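4.2 What people do with the box once it's on the desk

I said in the last section that I'd stop talking about kitchens, and I mostly will, but the desk turned out to be where a lot of our best material came from. When Katia Parisi and I started the snack packaging study, we assumed that people ate at home and that the box lived in a cupboard. Then the diaries came in from the Uvwood office (47 of them, most filled in with real care, a few with crumbs still in the fold) and the cupboard hardly came up. People kept cookies next to the keyboard. They kept them on the windowsill, on top of the printer, in the drawer with the spare cables.

So we went back and read the diaries again with one question in mind: how does the box lie when it's out in the open? We had three rough codes for this. "Standing" meant the box was on its end or its long edge, the way a store would show it. "Flat" meant it was lying on its broad side. "Tucked" covered everything else, such as under a monitor or behind a plant. Ignacio Montoya coded the whole set a second time without seeing my sheet, and we disagreed on 8 entries, nearly all of them because I'm too generous with "tucked." We talked those through over coffee in March and settled every one.

Flat won easily, and long slim boxes were hardly ever described any other way. One person at Uvwood wrote that she'd given up standing hers after it fell into her tea — twice! Another said a flat box "looks less like I'm having a party." I love that one. It fits with something we heard in the follow-up talks too, where 17 people told us in one form or another that a snack on a desk should be easy to reach and not too easy to notice.

And the print matters more than I expected. If a box is going to spend its desk life lying down, the broad side is what everyone reads, and they read it from whatever angle they happen to be sitting at. Brand names that run the long way can be set large, but you end up tilting your head (I catch myself doing it all the time now, in stores, which my family finds tiring). Smaller lines like the flavor name have to fight with the pattern behind them. Figure 6 gives a typical case.

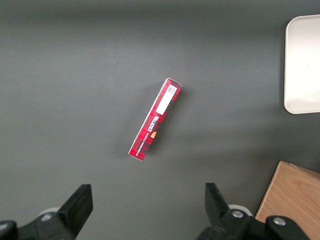 Figure 6. A slim box of Walkers vanilla shortbread lying flat on a gray tabletop, with the brand name and flavor running along its length over red tartan. A white label takes up part of the same side.

People were also surprisingly loyal to pattern. In the follow-up talks we asked everyone to name the last packaged cookie they'd had on their desk, and several of them gave us a color or a print first and only then went hunting for the name. "The plaid one" came up more than once. We didn't ask which plaid one, and I wish we had. It's a gap we plan to fix in the next round with the Triltis staff, where the diary will have a small space for drawing the box from memory, with colored pencils supplied.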